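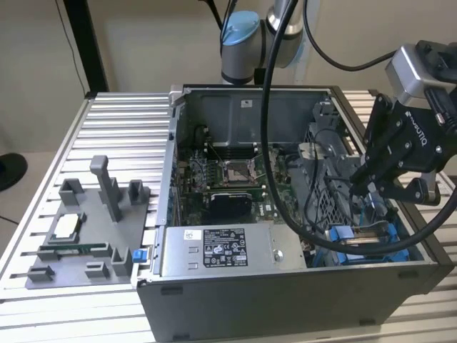

Tower, side panel off. Processor not included.

Trudeck Refurbished Office Tower (Barebones)
Sold by Skultard
Order code: TRU-22

The Trudeck spent its first career in offices, being blamed for things the network did. It's now retired and looking for part-time work. We sell it as a barebones unit, which is trade talk for "bring your own processor, memory and drives". If you wanted something to plug in and use tonight, please see our Ready to Go range and save us both a phone call.

It suits home servers, school computer clubs and anyone who has been told to get a hobby. It doesn't suit gamers. It won't glow, and it has no opinions about your frame rate.

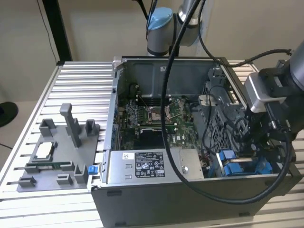

The socket and memory slots, waiting for whatever is in your spare parts drawer.

What you get
Case, board and power supply
Mains lead (UK plug)
Bag of 15 assorted screws, most of them the right ones
Printed fitting guide by Samina Ansari, now in its second edition after complaints about the jokes in the first

What you don't get
Processor, cooler, memory, drives, monitor, keyboard, mouse
An operating system, or a view on which one you should use
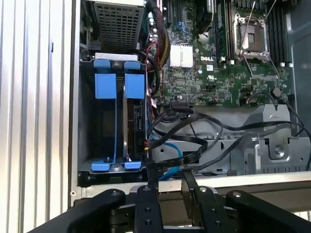

Blue latches on the drive carriers.

Delivery
Free to most mainland addresses. It's a heavy parcel, so couriers like to leave it at the bottom of the steps – any steps, even someone else's. Islands cost extra and take longer, as islands do. Orders placed after 30 Dec 2020 go out once the warehouse has sobered up.

Guarantee and returns
100 days on the board and power supply. Marks and scratches on the case aren't faults, and we've priced them in. Returns need a number from Traian Tănase on the service desk – please don't just post it back with a note saying "no".
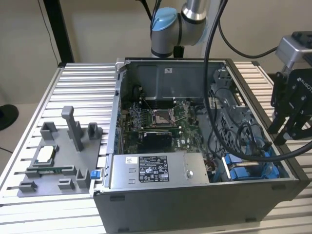 Buying for a school or club
Order 15 or more and Paula Dumitrescu will work out a price by hand, usually the same afternoon. We can hold stock until the end of February against a purchase order.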